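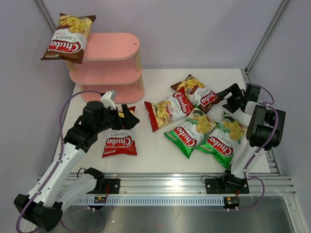

Photo: Voveck / Naltum food pages

Cassava chips
Tuesday, June 19, 2018 | By Naltum staff

Cassava chips are a snack food. Thin slices of cassava root, fried or baked, then salted. Eaten much like potato crisps, though harder to the bite and a bit sweeter.

The root has to be peeled and cooked before eating, never raw. Sold in bags; Chuba is one brand, with bags in red-and-white and in brown-and-white, chips printed on the front.

Storage
Keep dry, out of the sun. Bags can lie flat or stand up on a small tiered shelf, which saves space but they do slide off if put too near the end. Once opened, fold the top over and eat within 8 days, after that they go soft and taste of old oil. Shops usualy put the flavours on seperate tiers.

See also: Crisps, Tapioca, Plantain chips

387 shares | 2 comments

zalline: we do ours in the oven, much less mess
Man: needs a bit on chilli ones. Last edit was April??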